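꿰매는 손, 기다리는 손
봉합 연습실에서 만난 보양 레이 씨

약속 시간보다 조금 일찍 도착했는데도 보양 레이(Boyang Lei) 씨는 벌써 찻물을 올려놓고 있었다. 봉합 연습 모임 '브루스텔(Brustell)'을 꾸려 온 지 올해로 3년째. 장맛비가 오락가락하던 2025년 7월의 오후, 창가 작업대에 마주 앉아 차를 두 번이나 우려 마시며 이야기를 나누었다. 원래는 한 시간만 듣고 일어날 생각이었는데, 실 이야기가 나오자 그만 해가 기울 때까지 앉아 있고 말았다.

처음 바늘을 잡은 것은 할머니 댁 마루에서였다고 한다. "이불 홑청을 꿰매는 날이면 온 집안이 조용했어요. 할머니가 실을 길게 빼서 한 번 쓱 당기시는데, 그 소리가 그렇게 좋더라고요. 저는 옆에서 실이나 꿰어 드리는 게 일이었지요. 그때는 제가 평생 실을 만지며 살 줄은 몰랐습니다." 그는 말을 하면서도 손끝으로 보이지 않는 실을 당기는 시늉을 했다. 버릇이라고, 버스에서도 그런다고 하며 웃었다.

모임에 오는 사람들은 대개 외과 쪽에 뜻을 둔 수련 초년생들이다. 한 번 모이면 90분을 연습하는데, 앞의 20분은 바늘을 아예 들지 않는다. 실을 만져 보고, 늘어뜨려 보고, 꼬인 것을 풀어 보는 시간이다. 답답해하는 사람은 없느냐고 물었더니 그는 고개를 크게 끄덕였다.

"있지요, 왜 없겠어요. 다들 매듭부터 지어 보고 싶어 해요. 저도 그랬는걸요. 그런데 실이 어느 쪽으로 말리려고 하는지를 모르면 매듭이 자꾸 헛돌아요. 실한테도 성질이 있습니다. 오래 감겨 있던 실은 감겨 있던 모양을 기억하거든요. 그걸 살살 달래서 펴 주는 게 먼저예요."

피부를 본뜬 연습용 패드 이야기도 길게 이어졌다. 처음에는 스펀지에 천을 덧대어 썼고, 그다음에는 바나나 껍질과 닭고기를 거쳤다. 지난 5월부터는 롤티넬(Roltinell)이라는 작은 공방에서 만든 패드를 들여와 쓴다. 너무 단단하면 바늘이 튕기고, 너무 무르면 실이 지나간 자리가 찢어져 버려서, 공방 사람들과 몇 번이나 샘플을 주고받았단다. "그분들도 참 고생하셨어요. 제가 전화를 너무 자주 걸었거든요. 이번 건 볼이고 저번 건 턱이다, 저는 손등이 필요하다, 이런 소리를 했으니 얼마나 황당하셨겠어요."

그가 가장 아끼는 물건은 뜻밖에도 낡은 공책이었다. 연습할 때마다 한 줄씩 적는데, 내가 간 날 펼친 쪽의 맨 위에는 91이라는 숫자가 쓰여 있었다. 아흔한 번째 연습이라는 뜻이다. 그 밑에는 '왼손이 급했음'이라고만 적혀 있었다. 잘된 날의 기록은 없느냐고 했더니 한참을 넘기다가 '오늘은 편안했음' 하는 줄을 찾아내고는, 꼭 아이처럼 반가워했다.

실의 색은 검은색을 좋아한다고 했다. 옅은 살색 패드 위에서는 가느다란 실이라도 검으면 길이 잘 보이고, 어디서 느슨해지고 어디서 팽팽해졌는지가 금세 눈에 들어온다는 것이다. "숨길 데가 없으니 처음에는 무섭지요. 그래도 저는 초심자일수록 검은 실로 시작하라고 해요. 자기가 한 걸 똑바로 볼 수 있잖아요."
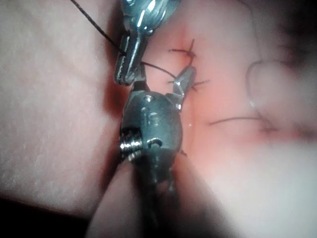 당기는 힘에 대해서도 그는 할 말이 많았다. "벌어진 자리를 꿰맬 때는 누구나 꽉 조이고 싶어 해요. 마음이 급하니까요. 그런데 양쪽 살이 서로 닿을 만큼만 당겨 주면 됩니다. 너무 세게 조이면 가장자리가 우글쭈글해지고, 실제 살이라면 피가 잘 통하지 않아요. 실을 잡은 쪽은 잡고 있고, 다른 쪽은 기다려 주는 거지요. 저는 그 기다리는 쪽이 훨씬 어렵습니다. 아직도요."

모임이 끝나면 다 같이 근처 식당 '판(Pan)'에 가서 국수를 먹는다고 한다. 젓가락질하는 모양만 봐도 그날 손이 얼마나 굳었는지 알 수 있다나. 나도 연습용 바늘을 잠깐 쥐어 보았는데, 두 땀을 뜨는 동안 어깨가 귀까지 올라갔던 모양이다. 레이 씨가 가만히 내 어깨를 눌러 내려 주었다.

가을에는 주말 반을 하나 더 열 생각이라고 했다. 의료와 상관없는 사람도 받아 볼까 고민 중이라기에, 그러면 나부터 이름을 올려 달라고 부탁해 두었다. 그는 공책 뒷장을 펴서 내 이름을 적고는, 오기 전에 집에서 이불 홑청이라도 한 번 꿰매 보라고 했다.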